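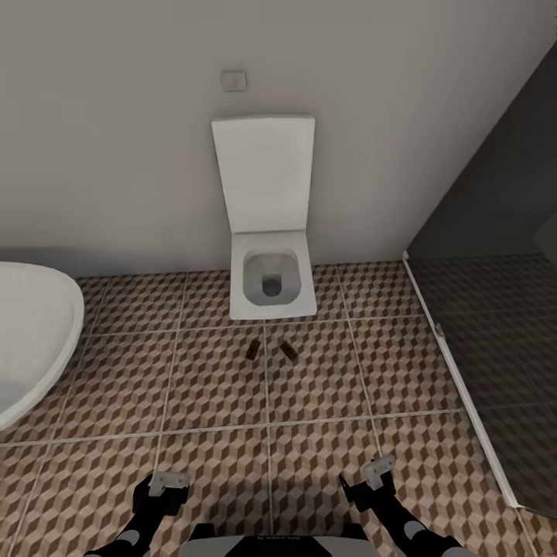 Section 4. Running floor pick-up tasks in small rooms

This section covers the rules for running a two-arm robot in bathrooms and other small rooms, first in the Wikik simulator and then on the real unit. Read Section 3 (Arm limits and stop settings) before you start. Anyone who changes a limit in this section must record the change in the site log.

4.1 Before you load the room

1. Open Wikik and select the robot profile that matches your unit. Do not use the default profile for a room with glass in it.
2. Set the arm speed limit to 10 percent for the first run.
3. Set the clearance for fixed fixtures to 80 mm. Fixed fixtures include toilets, basins, bathtubs, shower panels and thresholds.
4. Mark every glass surface as solid. Tinted glass usually loads correctly. Clear glass often does not.
5. Check that the stop key works. Press it once with the arms parked and confirm that the status line reads HELD.

Note: Wall-hung toilets leave a gap between the bowl and the floor. Mark this gap as a closed zone. If you leave it open, the planner may try to reach through it.

4.2 Patterned floors

Floor tiles with a cube or stacked-block pattern can look raised when they are flat. The depth reading should decide where the floor is, and the color view should only be used to find objects.

1. Turn on Flat Floor Check in the Room menu.
2. Run the check with both grippers raised.
3. If the result shows steps or edges where there are none, run it again with the room lights set lower.
4. If the second result is also wrong, enter the floor height by hand. Save the room under a new name so the original stays unchanged.

Dark objects on a brown or tan pattern need a second look. Confirm each one in the object list before you allow a grasp.

4.3 Picking up small objects

1. Bring both arms to the hover position. Both grippers should be clear of the floor and pointed at the work area.
2. Choose one arm to move. The other arm stays in hover until the first has finished.
3. Lower the gripper straight down. Do not slide it along the tile to reach an object.
4. Close the gripper and wait for the contact signal.
5. Lift straight up to hover height before any sideways motion.
6. Repeat for the next object.

When two objects lie close together, take the outer one on the side of the moving arm. Moving both arms at once is allowed only after 40 clean runs in the same room, and the log must show them.

CAUTION: Never carry an object over an open toilet bowl. The planner treats the bowl as empty space unless you have marked it. Mark the bowl as closed even if the lid is to be lowered later in the task.

CAUTION: Keep the elbows inside the room outline. Operators tend to watch the grippers, and in a narrow room the elbow is often the first part to reach the shower glass or the basin rim.

4.4 Moving to the real unit

A simulated run does not replace a supervised test. Before the first real run, the supervisor must sign the Nilter checklist, and the room must be free of people and pets. Wipe up any standing water. Return the arm speed to 10 percent, even if you raised it in Wikik.

Stay within reach of the stop button for the whole test – not in the hallway, and not at the laptop if the laptop is outside the room.

Log files are kept for the last 800 runs. Export older ones before you pass that number, as the system overwrites them without a warning.

Questions about this section go to Nadège Joly at Leblanc. The closed zone rules were last revised in May.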